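About Cendard Fuel

Cendard Fuel delivers heating oil, propane and off-road diesel to homes, farms and small businesses in Brivham and the towns around it. We have been at the same yard on McKinnon Road for 29 years. The company started with 2 used trucks and a rented tank, and today we run 9 delivery trucks and a service department with its own parts room.

Most of our customers are on automatic delivery. We track the weather and your past use and schedule a fill before the tank drops below a quarter. If you would rather watch the gauge yourself, will-call is fine too – please call when you still have a quarter tank, especially in January and February.

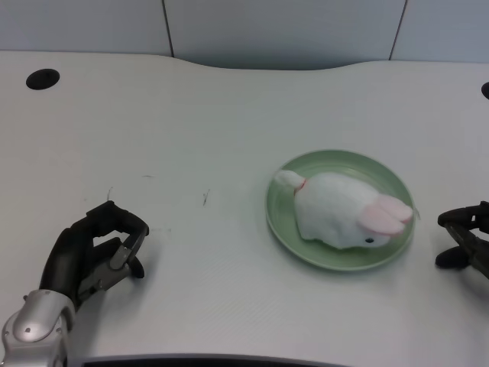 Our office handles accounts, deliveries and service calls from one location, and the people who answer the phone can see your tank history while they talk to you. You can pay a bill at the window, set up a budget plan or drop off a service contract. Children are welcome to come in with you. A white stuffed bunny on a pale green plate is about as far from a burner nozzle as you can get, but plenty of our customers have small kids at home, and a house with kids in it should not run out of heat. Families with an infant go to the top of the no-heat list.

Service is available day and night for contract customers. Our technicians clean and tune boilers, furnaces and water heaters, replace tanks, and handle conversions from older equipment.
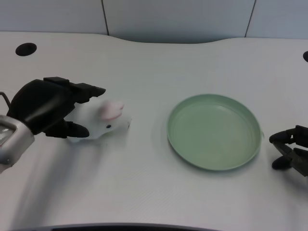

They also inspect fill pipes and vent alarms at each annual tune-up, and you get a written copy of the results before they leave. Tune-up season runs from May to October. Anyone who books before the end of June gets $25 off.

In October we opened a second storage site in Pluncombe. It holds blended biofuel for customers who want it and shortens the trip for our northern routes.

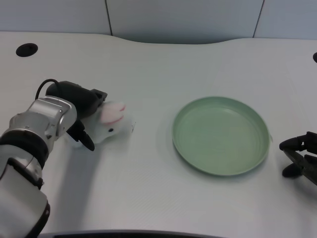
White plush bunny in a black gripper.

The office opens at 7:30 a.m. and closes at 5 p.m. After hours, the same phone number reaches the on-call dispatcher. New customers can open an account by phone or at the window.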